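Breakfast build, a thread. The two-armed robot at the shared shop in Dillthorpe has been on one job since February: toast. Bread goes in the toaster, lever goes down, toast comes out, toast goes on the tray. I'll put what I've learned in one place so I can stop answering it in pieces.

Arms first. They came out of a Plestico lot, two silver arms with no hands and no manual. The wrist bolt pattern matched nothing I owned. I drew adapter plates, printed them, cracked two, and had the third set cut from aluminum. That took most of a month.

Total spent on the build so far is $1287, not counting the arms. $312 of that is connectors and cable. If you are planning one of these, price the cable before you price anything else.

The end tools swap at the wrist. Four screws and one plug, 10 minutes if the plug behaves. I run fingered hands when I want to try pushing and holding things, and a parallel gripper when I want a clean pinch.

Software is a thing I call Priltine. It's a small scheduler that sits on top of the arm driver and runs one step at a time from a text file. Each step has a target pose, a speed and a force limit. If the force limit trips, it stops and waits for me to type something.

I tried having it retry by itself. It retried with great confidence into the side of the toaster. Now it waits for me.

Toast station:

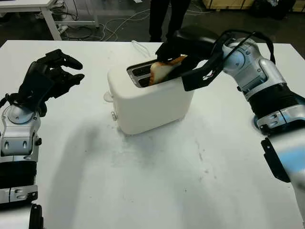
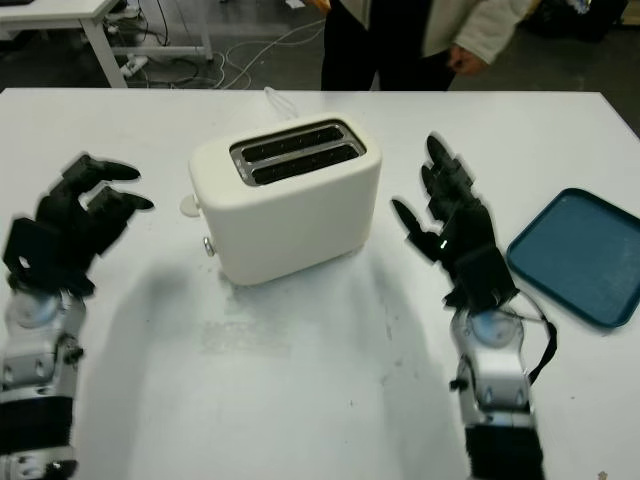

On force. Fresh bread squashes at almost any grip setting that will lift it. Toast is easier — the crust is stiff and the slice holds its shape. I start every new gripping routine on toast and only move to bread after it works.

The slot is the real problem. A slice that leans a few degrees puts its top edge somewhere the step file doesn't expect. My fix is slow and dumb: come down above the slot with the fingers wide, close at low force, check the finger gap, and open again if the gap is too small to have bread in it.

Pull straight up for the first part of the lift, then rotate. If you rotate early the bottom corner catches on the slot and you pull the whole toaster with it. Ask me how I know.

Numbers from the last long session: 75 full cycles attempted on the current step file. I'm not going to post a success rate yet. I changed the grip offset partway through, so the first part and the second part are really two different tests.

Someone asked why I don't tape the toaster down. I did for a while. The routine got lazy and then failed as soon as I took the tape off. It sits loose now and I re-teach its position at the start of each session, which takes a couple of minutes.

Cable notes. Leave more slack at the wrist than looks right, then run the full range of motion by hand with the power off. I lost one encoder cable to a tight bend at the elbow and spent an evening blaming the code.

Still on the list: pressing the lever. One finger can reach it fine, but the push needs to be nearly vertical and my current wrist angle makes it slide off. I'm going to try a rubber fingertip first, and move the base if that doesn't do it.

I ordered a sheet of grippy rubber from Turunen and it should be here next week. I'll add to this thread when the lever works, or when I give up on the lever.

Step file format and the adapter drawings go up once I've cleaned out the comments — some of them were written very late at night.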